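An evening with the Tarkudach robotics club

I had been promising Ditte Toft since October that I would come and see what her student club gets up to, and on Friday I finally went. What a good evening! The club meets at members' homes this term, and the project is called Jerkel: teaching a robot to sort and hand out snacks by first showing it how people do the job with a gripper held in the hand.

You squeeze, the jaws close, the camera records. Each go counts as one demonstration, and they want 800 of them before they train anything. So far they have 255, all checked by Gunnlaugur Lund, who throws out the clumsy ones without mercy.

The box of instant noodles and snack bags is the hard part, and I could have stayed with it all night. Bags slide, bags fold, and a noodle pack is a different shape every time you meet it.

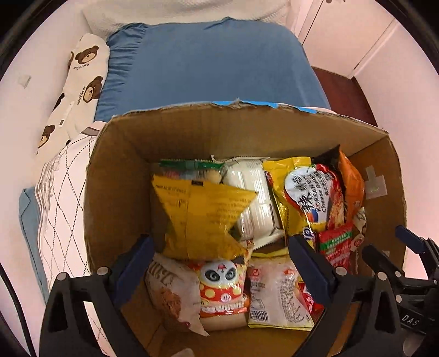

Gunnlaugur thought I was being too kind about it. He said the first 200 demonstrations had taught them more about their own bad habits than about noodles, and that he'd start again with slower hands if the term were longer.

I had a turn, of course (five turns, if we're counting). It is much harder than it looks — your wrist wants to do everything and the fingers have to wait. Ditte's tip was to line up both jaws before closing either, and to hold small packets by their sides so the wrapper stays upright. 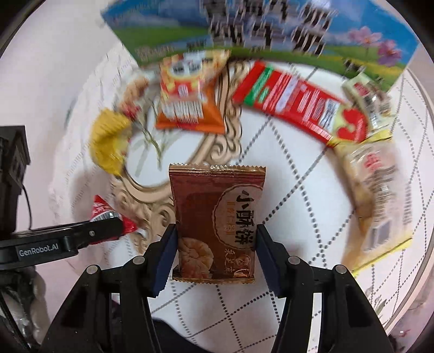

By nine o'clock I was asking about joining. There is a spring meeting against the Zerier club, with the same task for both teams and a time limit of 5 minutes, and Jerkel needs more people on the grippers before then. I've put my name down for two evenings.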